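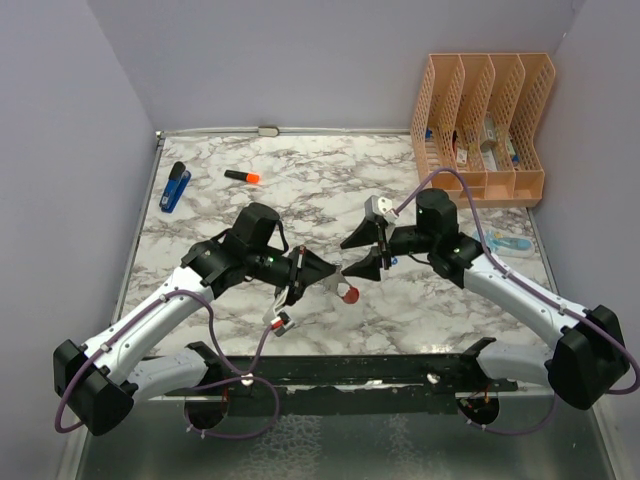 So how long does it take to get two arms to pass a highlighter to each other? Longer than the three evenings I'd set aside – I'm into the second month and the handover still needs work.

Search this site
Workshop > Diary > Two-arm desk build

Spent most of tonight on cables. I've got the purple ones clipped along the links, but every time I changed the wrist angle I had to go back and give one of them a bit more slack, and then of course the other arm wanted the same thing (it always does!). Both wrists now light up green at power-on, so I'm leaving the wiring alone until March.

Seung-woo came by the shared bench after dinner and talked me out of moving the mounting rail again. He thinks my trouble is all in the shoulder zero, and I hate to say it but the numbers back him up. I reran the homing routine 14 times and the left shoulder drifted on most of them. New mounting screws are coming from Zoltgate, plus a spare motor, which ate $168 of the budget. Ouch.

The desk things are still my test set: stapler, highlighter, and the peach organizer at the back as the place everything should end up. The stapler is the mean one. It's heavy at one end, and the fingers want to tip it. So-ying says to grab it nearer the hinge and slow the close down, so I'll try a 1000 ms close tomorrow and see.

Also need to:
– print two more cable clips
– save the old config before I touch the offsets
– give the Rinach power supply back to So-ying

Left the shop at 11:40 with purple fluff from the cable sleeve all over my sweater.

We use cookies to remember your settings. Accept | Manage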